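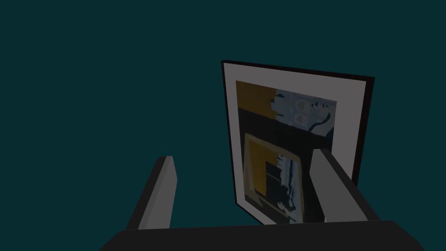 Simulated grasp validation is the practice of checking a robot's picking routine in a rendered model before it is run on hardware. In the Rusier guideline, a shared set of rules used by integrators of two-finger grippers, it forms the second of four stages, after model setup and before slow-speed trials.

Scope

The guideline covers parallel-jaw and angled-finger grippers handling rigid objects. Flat and framed goods fall under a separate clause, as their narrow edges leave little margin for a poor approach angle. Soft goods and suction tools are excluded.

Requirements

Each object type must be run for at least 100 trials, with its starting pose changed between trials. A routine passes if no more than 9 trials end in a dropped or missed object. Contact between the gripper base and the object counts as a failure even when the grasp holds. Closing speed is limited to 55 percent of the rated value.

Wrist views must be stored with the joint data for every trial. Plain backdrops are allowed in early runs, but the final set must include background clutter and at least two lighting levels. Objects with printed surfaces must be tested with more than one print, so that a detector does not learn a single pattern.

Records

Logs are kept for the life of the cell. The Pakell format, the most common, stores up to 400 trials per file and marks each one with the software version in use. The older Cernik format lacks a version field and is no longer accepted for new cells.

See also: Ayele pose test; Gripper calibration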